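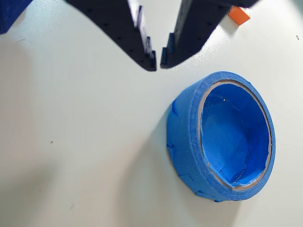
Vendredi 16 octobre 2020

On me demande souvent quand une machine rangera enfin l'atelier à ma place. Ma réponse n'a pas changé depuis mai : pas cette année. Saisir un objet connu, posé bien à plat, ça va. Un petit cube orange ne pose guère de difficulté, toutes ses faces se ressemblent. Un rouleau de ruban de masquage bleu, avec des bouts repliés qui dépassent et du ruban froissé collé à l'intérieur, c'est une autre affaire. Par où le prendre ? Par le bord, par le carton, par l'extérieur ? Deux doigts crantés doivent choisir, alors que ma main le fait sans que j'y pense.

À l'atelier de Moretcombe, j'ai noté les essais de rangement pendant une semaine. Sur 485 objets à remettre dans leur bac, 360 y sont arrivés sans aide. Pour des pièces identiques, c'est correct. Pour un établi en fin de journée, il faut encore quelqu'un à côté.

À la maison, c'est pire. Plier un torchon, vider un évier, retrouver le couvercle qui va avec la boîte : je fais tout ça moi-même et je ne m'attends pas à arrêter bientôt. L'aspirateur automatique, lui, tourne tous les jours, à condition que je ramasse les chaussettes avant.

Je referai le comptage avec 100 objets en vrac, sans les trier d'abord.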